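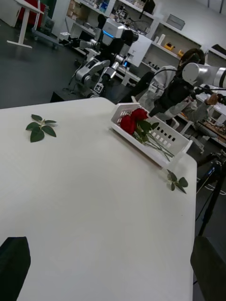 Warrick McPhee told visitors at the opening of the day that a nursery should be judged by the plants it declines to sell, and that he hoped they would look at the discard bins as carefully as at the benches.

21 October 2026
By Tegan Ormsby

The remark set the tone for the open day at Vosturlow Nursery, which grows hedging and woodland shrubs for public planting projects across the Lirkow valley. The nursery opens its working areas to outside visitors once a year. The group this year included parks staff, members of two watershed associations, school grounds managers, and a number of home gardeners who had registered in advance.

The tour began in the Godinho House, the older of the two propagation buildings. Cuttings are brought in early in the morning, while the stems are still firm, and are kept in the shade until they can be trimmed. Staff remove the lower leaves, make a clean cut just under a leaf joint, and set the stem in a mix of bark and grit. Visitors were shown trays at several stages, including one in which the roots had begun to come through the drainage holes.

Much of the discussion here concerned the parent plants. Vosturlow keeps its own stock beds and records the origin of each one, so that a hedge planted in the upper valley can be traced to plants that grew under similar conditions. The nursery also raises several species from locally collected seed where a wider genetic mix is wanted. A parks supervisor asked whether customers were willing to pay more for this. The answer was that some were, and that public contracts had begun to ask for it in writing.

The second stop was the mist room. Fine spray comes on at intervals through the day to keep the leaves from drying out before the roots can support them. The nursery replaced its former timer last June with a Rostix controller, which adjusts the interval according to light levels. Staff reported that rooting in the difficult species had become more even across the bench, although they preferred to see a second full season before drawing any conclusion. Losses from gray mold remain a concern in damp weather, and the vents are now opened earlier in the morning than before.

From there the group walked to the outdoor beds, where 3,000 young shrubs were standing ready for fall delivery. These plants spend their last months without shelter – a step the nursery considers essential, as stock moved straight from a heated house to an exposed site often loses its growing tips in the first frost. The beds are watered less often as the season goes on. Visitors could compare plants that had been through this treatment with a short row that had been kept under cover. The sheltered row was taller. Its stems were also noticeably softer, and several visitors said they would have chosen those plants at a garden center without a second thought.

The discard bins were beside the potting shed, as promised. Plants are rejected for circling roots, for a weak union between stem and root, and for leaf damage that cannot be explained. Healthy material goes to the compost area, and anything suspected of disease is bagged and removed from the site. A school grounds manager asked if the merely crooked plants could be donated. The nursery already does this on request, in lots of 25, provided that the receiving group collects them and can plant within six days.

After lunch there was a practical session on planting bare-root hedging. The main points were familiar but were presented with care. Roots should be kept covered until the moment of planting. The hole should be wide in preference to deep, and the soil line on the stem should match the finished ground. Fertilizer is not recommended in the first year. Participants then planted a short section of hedge along the north boundary, four plants to the yard, and watered it in.

The closing discussion turned to supply. Demand for locally grown shrubs has risen faster than the nursery can expand, and orders for some species now have to be placed two seasons ahead. Attendees from the watershed associations raised the possibility of combining their orders, which would allow the nursery to plan its seed collection with greater confidence. The associations will take up the proposal at their winter meetings, and a summary of the terms will be sent to everyone who registered.

Copies of the planting guide are available from the nursery office. Parking at the site is limited, and those planning to attend next year are advised to share vehicles where possible.

Related items
Fall delivery dates for the Lirkow valley
Collecting and storing hedgerow seed
Visit report: the Vosturlow stock beds in June
Watering young hedges in their first summer
Request form for donated plants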